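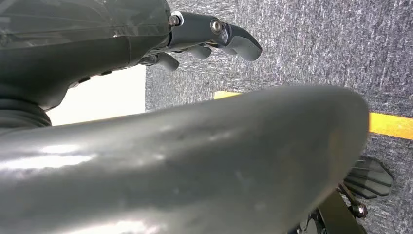 Our July screening day was the busiest yet! The clinic on the second floor of the Furtună center stayed open late, and 243 people came in for a routine STI check, many of them for the first time. Glare was the one complaint (a glossy dark surface throws back white light, and so do our new laminated leaflets), so Ileana Filip is having the next batch printed on plain matte paper. The leaflets cover gonorrhea and syphilis, both of which can go along for months without any symptoms you would notice. A simple urine sample or swab is usually enough for gonorrhea, syphilis takes a blood test, and both can be cured with the right antibiotics. If you have a new partner, please come and get checked, even if you feel perfectly fine!

We were so pleased to see couples arriving together, and 19 people stayed on for the evening talk with Dr. Radu Anghel. He took questions on everything from condoms to how soon after treatment it's safe to have sex again (ask your own doctor, but a week is the usual minimum).

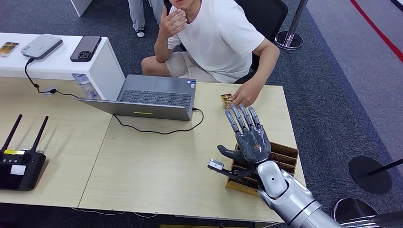
At the desk, hand to chin.

Lăcrămioara Oprea is taking names for the next talk, which has 40 seats. Results from July have all gone out, so if yours hasn't reached you by 13/08/2021, call the front desk and we'll look it up while you're on the line.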